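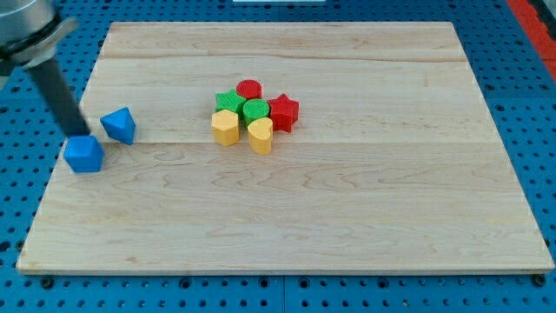 Do brain games do anything?

Our February issue carried a short notice for Tresel, the puzzle subscription that several members have signed up for, and I have had mail about it ever since. Most of it was friendly. Rigoberto Ospina wrote to say he has kept up a daily streak of 59 and feels sharper. I believe him about the streak.

The feeling sharper part I'm less sure of. Do a certain kind of puzzle every morning and you will get better at that kind of puzzle. Whether this helps you find your car keys, or follow a conversation in a loud restaurant, is another question, and the Tresel leaflet slides right past it. It talks about "members reporting improved focus" and gives the number as 1326. Out of how many? Asked by whom? I wrote in to ask and got back a discount code.

Then there is the price. A year costs $183, and the cheaper plan locks you out of the harder levels - the only ones anybody I know wants to play. The Tarnside library lends jigsaws, chess sets and a decent shelf of crossword books for free. Harpreet Bélanger runs the chess table there and tells me she usually has around 20 players, a few of whom had never touched a pawn before last fall.

I can't prove chess does more for your memory than an app does. I would like to see Tresel try to prove the opposite. If you enjoy it, keep paying and have fun. If you are paying out of worry, talk to your doctor first, and read the cancellation terms before the free month runs out - they want notice in writing.

Efraín Betancur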